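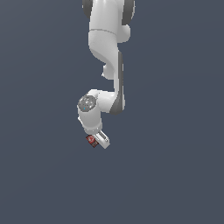 Izzati Lau asked before the last minutes were approved whether we were being sold shelf stocking or a video of shelf stocking. Her store in Likulley can't plan night shifts around a video.

Tangen shop-floor group, Apr 10, 2023
In attendance: Rohani Mangundap (chair), Waqas Mirani, Izzati Lau, Yoga Wuisan (minutes)
Apologies: Izzati Pattinasarany

1. Last minutes approved with one spelling fix – Jakemholm, one k.

2. Arm proposal from Cudalton
Waqas went through the offer: one arm, 500 a month, 200 more for support. He thinks dry goods could be ready for a trial this year. Rohani doubts it. Our dry goods aisle carries 1121 lines and the offer covers 132 of them, all boxed. No bags, no jars, nothing that leaks.

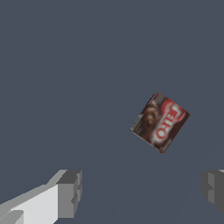

Restocking is mostly small corrections, Rohani said, and a price per month tells us nothing about those. A clerk straightens a crooked carton without thinking. The simulation has a pudding-type box tilted in midair with the gripper fingers wide open and not touching it, and no shelf to put it on. She wants to see a full case emptied onto a real shelf, old stock pulled forward, with customers in the aisle. Waqas replied that simulation is cheap and every supplier starts there. Rohani said fine, they can finish somewhere else.

3. Home chores
Yoga asked if the same arm could fold towels for the Jakemholm rentals. Waqas has no figures. Dropped for now.

4. Actions
Waqas to ask Cudalton for an uncut run on a real shelf, including drops and restarts.
Izzati L. to time one clerk on the same 132 lines.
No money committed – the offer stays open through April.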